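The Muster Rolls of Garkeck
One reader, one box of photocopies, and a great-uncle who wasn't where the family said he was

By Evelien Wouters

October 1, 2022

Started with a button. Brass, dented, loose in a sewing tin that came to me when my aunt cleared her house. The family story was that it belonged to Great-uncle Pieter, who went off with the engineers and never talked about it after. Fine. Every family has one of those.

So I went looking. Spent most of August on it, evenings mainly, and ended up a long way from where I began.

The first problem was the regiment. We'd always said engineers. My mother said engineers, her mother said engineers. There is no engineer by his name in any list I could get at, and I tried every spelling, including two that were just plain wrong. Four weeks gone on that. I should have looked at the button first.

A button won't give you a name, but it will narrow things down. I sent a photo to Rónán Mac Suibhne, who edits the Yap, a newsletter for people who collect local militia records and argue about them. He wrote back inside the hour. Not engineers. Garkeck Volunteers, later pattern, and had I tried the muster rolls?

I had not tried the muster rolls. I didn't know there were any.

What a roll tells you

Less than you'd hope. Name, rank, date of joining, sometimes a trade. The Garkeck ones were copied by hand into ledgers every spring, and the clerk's writing gets worse as the years go on. Same man, I think, getting old. His capital S and capital L are the same letter by the end.

There are 307 names in the ledger I needed. It isn't indexed. You read it, top to bottom, and then you read it again because your mind wandered around the Hendersons.

He was on the second-to-last page. Peter, no i. Trade given as cooper, which was news to all of us. Age 17, and that was news too, as the family Bible has him born two years later. Somebody was lying, either to the recruiting sergeant or to God. My money's on the sergeant.

I rang my mother. Long silence. Then: "Well, he was always tall."

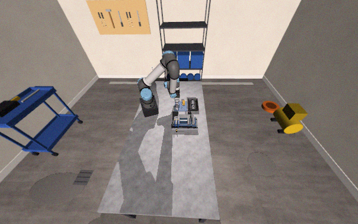
Reading around the man

Once you have an enlistment date you can start to fill in the rest, and the rest is mostly paper that isn't about him at all. Supply returns. Sick lists. A complaint about boots, several pages long and very well written. I got to like whoever wrote it.

The Volunteers spent most of that winter at Etthorpe, guarding a bridge. Nothing happened at the bridge. The officer's daybook says so, over and over, in different words. Rain. Drill. Rain, no drill. One entry is only the word "mud."

I'd been braced for a battle, I suppose. What I got was a boy who spent five months fixing barrels and being rained on, and then a fortnight in the infirmary with his chest. Discharged in spring. Walked home, as far as I can tell, there being no travel warrant with his name on.

Is that why he never talked about it? Maybe he thought there wasnt anything to tell. My grandmother's generation filled the gap with engineers and pontoon bridges, and by the time I came along he'd practically built the thing under fire.

Where I went wrong

Plenty of places. I trusted a typed transcript for far too long. It's a good transcript, but the typist skipped a leaf, and the leaf was mine. Always go back to the page if they'll let you.

I also paid for a subscription I didn't need. The Sketar index is useful for regular regiments, really quick, nice big scans. For volunteers and militia it has next to nothing, and I'd have known that if I had read the coverage page before getting my card out. Read the coverage page.

And write down your call numbers! I have more than 100 phone pictures of ledger pages and for a good third of them I couldn't tell you which volume they came out of. Rónán photographs the spine first, then the title page, then whatever he came for. He told me this after.

If you're starting now

Begin with objects, if you have any. Badges, buttons, a belt plate. Collectors know these things cold and most of them are glad to be asked. Send both sides, next to a ruler, in daylight.

Then the county record office, before anything online. Ring ahead. Ask for volunteer and militia papers seperately, as they're often cataloged under the landowner who raised the unit and not under the army at all. The Garkeck ledgers were in with estate accounts, between a drainage survey and a bill for hay.

Take a pencil. Take a sweater too, the reading rooms are cold.

The button is back in the tin. My mother wants it framed, with a little card. We haven't agreed yet what the card should say. She's still holding out for engineers.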